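How I look after the hand grippers

I promised in May that I would write down how I take care of our hand grippers, and then the year passed by. Now it is 10th December and Janaka Ekanayake asked me again, so I have no more excuse.

We use the Bromari grippers, the kind a person holds in the hands. Each one carries a white cube with black square markers. If the cube moves even a little on its mount, the recorded position is wrong, and you find it only later, when you look at the data. I lost 40 recordings in this way at Trenmont and I was very sad for one whole evening.

Before the work

First I wipe the cube with a dry cloth. I do not use alcohol anymore, it made the black print gray at the corners. Then I try to turn the cube with two fingers. When it turns, I tighten the screws below it, crosswise, and wait five minutes before I try again.

Next I open and close the jaw 60 times without any object. I listen more than I look. A small click at the end of closing means that the finger is touching the housing, and the finger must come off and go back with the thin spacer. Man-sik Cheon says 60 is too many. He may be right, but I keep my number.

The test with a cloth

A soft thing shows a weak grip better than a hard one, so my test object is a purple cloth. I pick it up, hold it, and put it down six times with each hand. I do this near a sink, where we do most of our tasks.

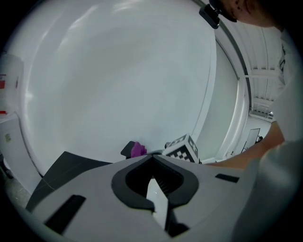
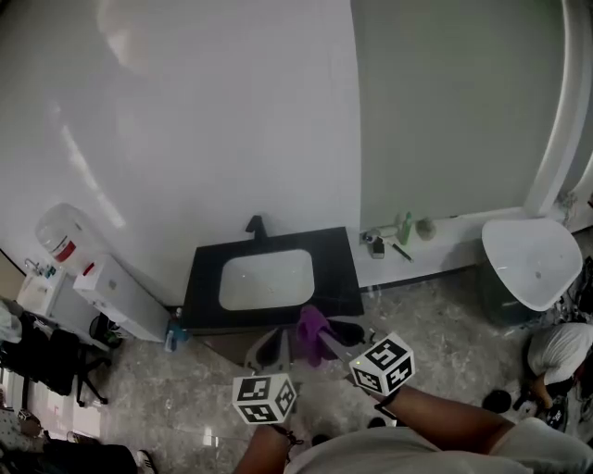

After the work

I brush the inside of the jaw, dark ribs also, with an old paint brush. Threads like to hide there. The grippers go back into the case with jaws open, so the spring can rest. I write the date on the paper inside the lid.

The spare fingers from Pladora did not come yet. When they arrive I will write if they fit without the spacer.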